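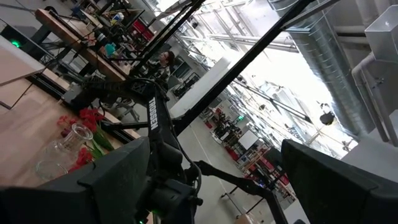 The woman who fixes accordions above the bakery

I was late, I was out of breath, and I had walked past the door twice. The workshop is up a flight of stairs on Dilow Street, and the only sign is a strip of masking tape with "Alexiou, 2nd floor" on it in ballpoint. By the time I got to the top I could smell bread and something like old church, and Evanthia Alexiou was already holding out a cup of coffee.

"You're the one with the Stuster," she said. I was! My grandfather's accordion had been in my closet since I moved here, and I'd called her to ask if it was worth saving. She said bring it, and then I asked if I could bring a notebook too.

She got into the trade sideways. In her twenties she played in a wedding band, and her instrument kept letting her down at the worst moments. "One night the low F got stuck open during the couple's first dance," she told me. "So there's this drone under everything, like a truck idling. The bride's father thought it was traditional. I took the thing apart on my kitchen table the next morning, and it took me 5 months to get it back together."

I asked what was inside, because I've never dared to look. She undid the pins on mine (they come out with pliers, and she wraps the jaws in a bit of leather) and lifted the whole treble side off the bellows like the lid of a cake tin. There were rows of little metal tongues on wooden blocks, all held down with wax. That was the church smell.

"Beeswax and rosin," she said. "When it gets old it cracks, and then the reed plates rattle around. Yours is cracked. Don't make that face, everybody's is cracked."

The biggest job she's had this year was a piano accordion belonging to Kofi Dankwa, who plays highlife on it, mostly with his cousins. She had 309 reeds out on the bench at one point, every one on its own square of numbered paper. "And then somebody opened the window," she said, and put her hand over her eyes.

I called Kofi later to get his side of it. He laughed for a good long while. "It was me, I opened the window," he said. "It was September and it was boiling in there. She didn't yell. I wish she had yelled." He spent the evening on his hands and knees with her, matching papers to reeds, and he says he has played better ever since because he finally knows what he's pushing air through.

Most of the work is tuning, and it's slow. She scratches a tiny bit of metal off the tip of a reed to bring it up, or off the base to bring it down, then puts it back, plays it, takes it out again. She does it early, before 7 if she can, while the street is quiet and the bakery's mixer is off. The mixer hums a bit flat of B and it drives her nuts.

She learned the fine points from Shona Lindsay, who repaired concertinas and wrote her long letters with drawings in the margins. Evanthia keeps them in a biscuit box and let me read one. Half of it was about pallet felt, and the other half was about a dog.

Did she ever want to do something else? "I sold insurance for 2 years," she said. "I was good at it, too. But you can't play insurance."

She charges $80 to look an instrument over properly, and takes it off the bill if you go ahead. I went ahead. Mine needs new wax, new leathers, and a patch on one bellows corner where my grandfather had used what she thinks is bicycle tape. She's leaving the tape on the inside, where it isn't hurting anything, and I was so glad about that I had to pretend to look for my pen.

Before I left she played me a few bars of a waltz on the one she keeps for herself, a beat-up red thing with a missing button. I asked why she hadn't replaced it.

"I never use that note," she said, and went to answer the phone.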